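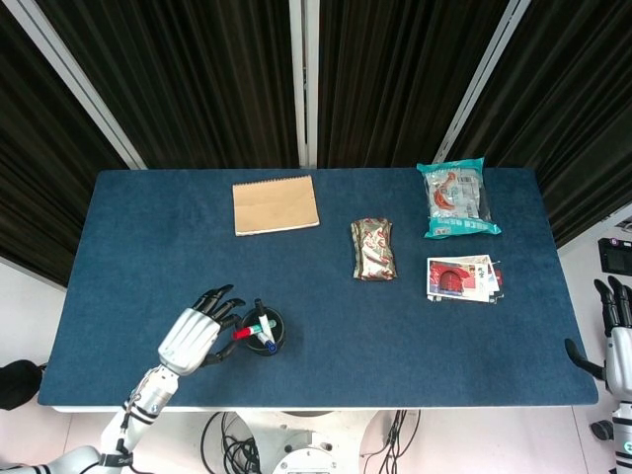

Clearing the desk, week by week

I promised my sister I would write something about the robotics class before the end of May, and here I am at the kitchen table with a pot of tea and a lot more to say than she probably bargained for. So get comfortable!

For anyone new to this blog, I went back to school at an age I won't mention, and this spring I signed up for the evening project course. We split into teams, each team picks a chore, and the robot has to do the chore by the time of the final showing. One team picked folding towels (brave). Another is sorting cutlery. We picked tidying a desk, mostly because İlker Güler looked at the state of mine and said there was plenty of material to work with.

Our desk is a table with a dark blue felt mat on it. We started on the bare tabletop and I'm so glad we changed, as the felt keeps things from skating off when a finger bumps them. On the mat we put the sort of stuff a person really leaves lying around after a long evening: a spiral notebook, a crumpled snack wrapper, a snack bag with teal ends, a little pile of printed cards and a round black pen holder with markers in it. The left hand is the one that goes for the pen holder. The right one mostly waits its turn over by the edge of the table, fingers up, like a student who knows the answer.

The pen holder was my job, and I have grown fonder of it than is sensible. It's a short cup, so you would think any grip would do, but the markers lean out over the rim and the one with the red cap likes to lean to exactly the side where the fingers come in. Our first plan was to grab from above. That sent markers everywhere, and I spent a good part of one evening under the table among the cables, fishing out a blue cap. Then İlker suggested coming in low from the left with the palm down, curling the fingers around the side of the cup and bringing the thumb in under the rim on the near side. It felt much too slow when we tried it the first time, and I said so, at length. He was right, though, and I've since apologized with baked goods.

We keep a log of every try in a paper notebook (a different one, thank you, the one on the mat is a prop and I've been scolded for writing in it). As of last session we had 131 tries at the pen holder, and 90 of them ended with the cup where we wanted it and all the markers still inside. I read that number out loud to my husband over dinner and he put down his fork and clapped, bless him. The wrapper is another story. It's shiny and crinkly and never lies the same way twice, and we've managed it 42 times after more attempts than I care to copy out here.

What I didn't expect about this class is how much of it is plain housekeeping. You lay the things out, you run the try, you write it down, you lay the things out again a little differently, and suddenly it's nine o'clock and somebody's bus is leaving. I've come to love that part. There's a rhythm to it, a bit like quilting, and people start telling you about their lives while they're straightening a stack of cards.

We have 6 sessions left before the showing. İlker wants to spend them on getting both arms to work together, one holding the snack bag steady while the other tucks the cards away. I would like to spend at least one on the notebook, which is flat and stubborn and has so far been lifted by one corner and dropped more times than a library book at story hour. We'll see who wins that argument. I'm bringing lemon bars next time, so I like my chances.

If you're local and want to come to the showing, leave me a comment and I'll pass along the room and the time once we have them. Mom, you're already on the list.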